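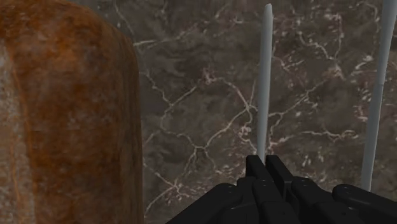
Posted in: Grippers & Wrist Cams

Search this site... Go

I've been going back and forth between two simulated grippers, the Gurnus and the Druller, and the easiest way to compare them is to give both the same dull job - pick up a table knife and hold it level.

Start with the wrist camera. Set the view so both fingertips show, then save it and don't touch it again! Load the same kitchen for each gripper, set the closing speed to 200 and run 13 tries apiece. I grab the knife near the middle (the ends tip, trust me), lift slowly, and wait 2 seconds before moving sideways. Myrto Vlachopoulos got me into logging every try in Stemum, even the silly ones.
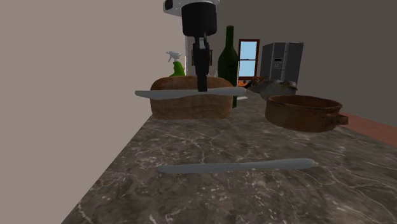 Do I need a second camera if I already have one on the wrist?

For this test I'd add one. The wrist view is great for lining up the fingers, but a tilted knife is much easier to spot from out in the room.

Once both logs are saved, swap the knife for something fatter and go again.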